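Mudside: a grasp planner that gives up politely
Final project report, May 29, 2020 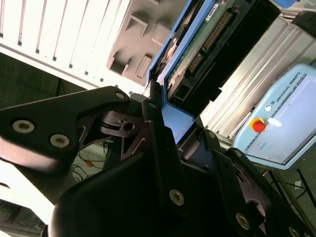 We started Mudside in March with the idea that a wrist camera and a few hundred lines of Python would be enough to plan a grasp. The lines of Python have since multiplied. The planner takes one wrist view, proposes 30 candidate poses, throws out the ones the arm can't reach and ranks the rest.

The first version had a favorite object, and it was the gripper. Its own fingers take up most of every view, they have lovely sharp edges, and our edge scorer gave them top marks each time. The fix was a fixed mask over the fingers, redrawn for each opening width. We had planned a learned mask – Grekomura, in the proposal – but the fixed one took an afternoon and we got attached to it.

Results: out of 400 planned grasps, 299 ran to the end without a protective stop. Of the rest, 37 were timeouts in our own code, where the planner sat comparing two identical poses. It now picks the first one.

Still open: the mask is wrong while the fingers are moving, and the log viewer (Jidiria) shows times in the wrong order if a run crosses midnight. We have dealt with the second problem by going home earlier.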